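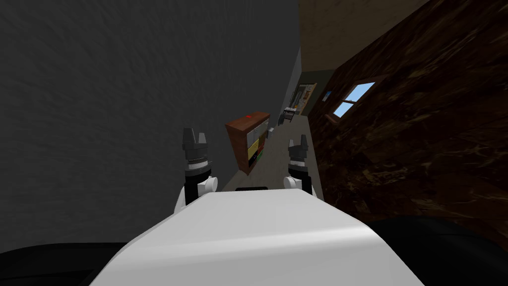
The Long Lunch at Pludstead

The first thing Hajnalka Barta does when you walk into her kitchen is hand you something to peel. In my case it was a bowl of shallots, and by the time I had worked my way to the bottom of it we had covered her grandmother's noodles, the price of butter, the trouble with round tables and the reason she will never again put a soufflé on a lunch menu. I had come to Pludstead to ask her about opening a second restaurant. We got there eventually, somewhere near the end of the shallots.

Her first place, Laltlow, has been feeding people well for years, and if you have ever eaten the sour cherry soup there you will know why it's so hard to get a table. It is a small, noisy room with a short menu, and I have never left it without spilling something on myself. The new one is called Window (no "the," she's quite firm on that), and it opened in October after a summer of delays involving a gas line, a missing oven door and a very patient landlord.

Window is a partnership, and the other half of it is Shewit Jemal, who ran the floor at Laltlow before she ever admitted to anyone that she could bake. And oh, she can bake! Her flatbread comes to the table blistered and soft in the middle, with a dish of spiced butter that I would happily have eaten with a spoon if my mother hadn't raised me better. She makes the dough the night before and doesn't trust anyone else to shape it, though she told me she's working on that.

The two of them cook lunch only, five days a week, for 57 seats. That sounded like madness to me, and I said so. Hajnalka shrugged and went on chopping dill. "We both wanted to be home for supper," she said. "So we built the place we could stand to work in."

The menu changes with whatever looks good, but a few things have settled in for the duration. There's a braised chicken with paprika and a heap of buttery dumplings, and lentils cooked down slowly with ginger and berbere until they're nearly a sauce. There's a cabbage salad that I ordered to be virtuous and ended up thinking about the whole drive home – it's the caraway, I believe, or maybe the apple. Prices are kind. Two of us ate far too much, had coffee, and still had enough left over for a jar of plum jam from the shelf by the door.

If I have a complaint, it's the chairs, which were bought from the old Hwang dining hall and are handsome in the way that church pews are handsome. Shewit says cushions are on order. Bring a sweater to sit on in the meantime, and save room for the walnut cake, which comes out of the oven at one o'clock and is usually gone by half past.

Window serves lunch from eleven thirty to three. Reservations are taken by phone, and if Shewit has her hands in the dough, let it ring.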